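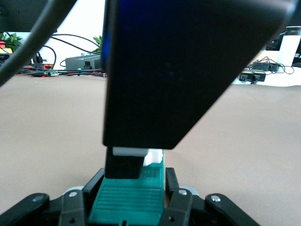

2 min read

Shirley Hollis has read a lot of papers on robot sorting, and she does not believe most of the numbers in them. "You see 85 per cent and you think, fine, 85 per cent of what?" she says. Her own group's figure, from the Grikness trials in May, gets the same treatment. It comes from 22 layouts of switches and push buttons, all set out by the same two people.

"We have habits. We leave gaps between things without meaning to," she says. "The arm may have learned our gaps."
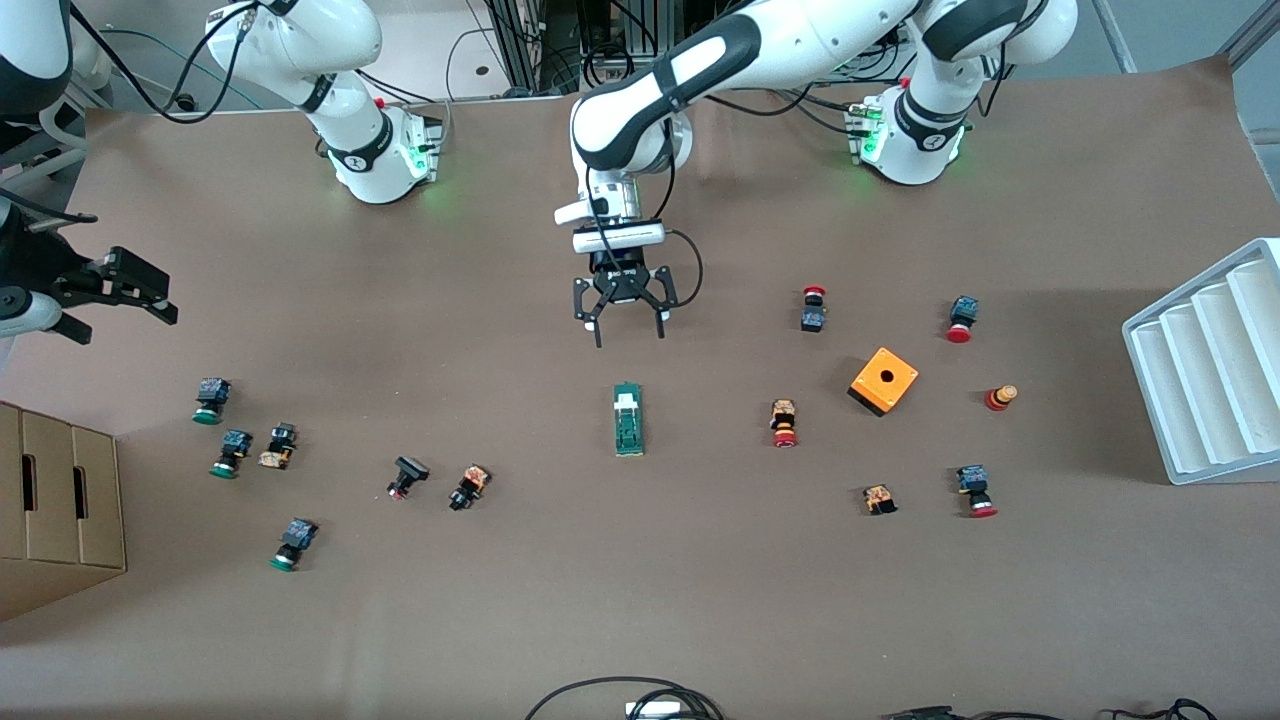

Her colleague Tin-yau Mok would like to publish now. He points out that the wrist view helped on every type of part they tried, and that a second lab could check the rest. Hollis wants strangers to lay out the table first - people who have never seen the robot fail.

I asked whether that might sink the result. "It might," she said. "Then it wasn't much of a result."

Mok thinks the score will drop by 4 points at most. Hollis wouldn't give me a guess. She did say that the new layouts would be kept from both of them until the runs were over.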